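Dardo Paredes has run the moulding floor at Hutchins for long enough to have opinions about rims. The shallow white form he has been working on since March has one that took 39 trial settings to get right, and he will talk about it at length.

"A rounded rim hides a lot," he says. "It hides flash, it hides a bad trim line. We check it by finger before we check it by gauge."

The part is moulded in one piece in white plastic with a glossy inner face. Gloss was the client's request. Paredes would have preferred matte, which is more forgiving of sink marks - "you see every ripple under a tube light" - but Plima wanted a surface that wiped down easily.
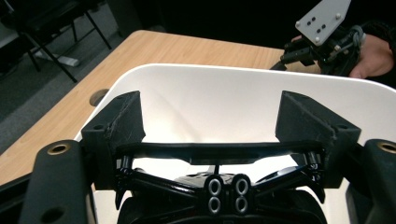

The white form on the bench at Hutchins, rounded rim uppermost.

Colour was the other argument. The first batch of 600 leaned yellow and was reground. Ulises Olivares, who handles materials, changed the pigment supplier and lowered the barrel temperature.

"White is the hardest colour we run," Olivares says. "Any grey in the centre of a part, the customer calls it dirt. Half the time it's shadow from the curve."

Of the 1,387 pieces moulded by the end of the second run, 173 were set aside, most for marks near the gate. Paredes wants that figure halved before the tool goes back for polishing on Friday.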